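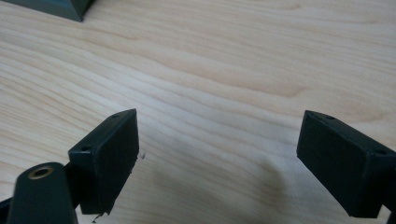 Hand-held gripper over the table, pads open. The left pad is torn at its lower corner.

Hand-Held Grippers: Pad Care and Recording Rules
Frequently asked questions

We use cookies to remember your settings and count visits. Accept | Manage

These answers apply to everyone who records with a hand-held gripper at Tosen or at the Coltuvard site. They cover pad condition, table preparation and what to do when something breaks during a session. If your question isn't answered, write to Jelle Van Loon, who keeps the rules up to date.

When do I have to check the pads?
Before the first recording of the day, after every break, and any time the gripper has been dropped. Open the fingers fully and look at both inner faces, all four corners and the screw holes. Then close them slowly with nothing between them. The faces should meet along their whole length.

What counts as damage?
Any tear, missing corner, loose flake or crack that reaches a screw hole. Light scuffing on the inner face is normal wear and doesn't need a report. A fragment that is still hanging on counts as damage even if the gripping face is whole. Don't pull it off or trim it with a knife. Tag the gripper and put it on the repair shelf.

The torn part doesn't touch the object. Can I finish the session?
You can finish the take you are in. After that, stop. A loose corner can catch on cloth or bags, and it changes how the pad looks to the camera from one take to the next. We had a batch of 204 takes where the left pad got shorter as the afternoon went on. The grasps were fine, but the takes had to be sorted by hand before anyone could use them.

Do I delete takes made with a damaged pad?
No. Mark them "pad damage" and say which side. Left and right are always given as seen from the camera on the tool. The reviewer decides whether they stay in. In the last review Justinas Paulauskas kept 84 of the takes in that batch and moved the others to a separate folder.

Can I replace one pad and leave the other?
No, replace both. New pads grip harder than worn ones, and a mixed pair tends to twist the object. Both pads should come from the same bag. Write the bag number in the log.

How tight should the pad screws be?
Finger tight with the short driver, then a quarter turn. The pad shouldn't rock when you push on its top edge. If a screw keeps turning, the threaded insert has probably come loose in the plastic. Leave it alone and send the whole finger in. Glue is not allowed, including as a temporary fix.

What should the table look like before I start?
Clear it of everything that isn't on the task sheet, or push the extra items to the side marked on the sheet. Wipe the surface with a dry cloth. Crumbs of pad material are easy to miss on a patterned surface, so look from a low angle too. If you find any, check the pads again before you go on.

Does wood grain cause problems?
It hasn't so far. We record on bare wood, painted board and cloth, and all three are approved. Shiny surfaces need a test take first. Shadows under the fingers are fine as long as you can still see the tips.

Do I need takes with nothing in the gripper?
Yes. Start each session with one short take of the open gripper over the work surface. It gives the reviewer a record of the pads and the table as they were when you began. Hold still for six seconds. This rule came in last November and applies to older grippers as well.

Who can sign off a repaired gripper?
Anyone on the repair list who did not do the repair. The person signing closes the fingers, checks the screws, records one open take and initials the tag. Grippers without initials stay on the shelf. Repairs handed in by noon on Friday are normally back the same day.

Where do I order pads?
Through the Hulow parts page, item 3714. A bag holds one pair plus screws. Pads from Van Acker have the same hole spacing but are slightly thicker, and they are not approved for recording. You can use them for practice if the tool is labeled that way.

Can I print my own pads?
Only for testing, and only after talking to Jelle. Homemade pads have split at the corners more often than bought ones, mostly where the edge was cut by hand. Takes made with them go in the test folder.

What if I'm not sure whether something is worth reporting?
Report it. Two lines in the log are enough: which gripper, and what you saw. Add a photo if the damage is small or hard to describe.

3 comments | 11 shares
Get updates to these rules by email. Enter your address to subscribe.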